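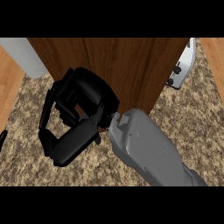
## 4.2 The block task in simulation

**Figure 3.** The simulated workspace, with the black multi-fingered hand against the lower part of the wooden block on the speckled surface.

We came to the block task rather late in the spring course, and it soon became the one our students liked best. Each of the 2 teams worked in Ilum, the simulator we had already used for the earlier exercises in March, and each was given the same starting layout and the same large brown block (Figure 3). The teams were free to choose how the hand should meet the wood, and we were glad to see how much they argued over it – often well past the end of the session.

Every team could run up to 3000 trials on the shared machine at Hurnimville, with 15 minutes set aside at the start of each class for talking over the previous results. The Vachon controller was left at its standard settings, so that the students could give their time to the approach path and the placing of the fingers.

We should say a little about scoring, as the rules differ from those of the Taltmont contest on which the course was first modelled. A trial was marked as good when the block moved to its target without tipping, and a team could ask for any doubtful trial to be played back before the mark was settled. Students kept a written log as well, and we draw on those logs in Section 5, where their own accounts of slipping fingers and awkward wrist angles are set beside the scores.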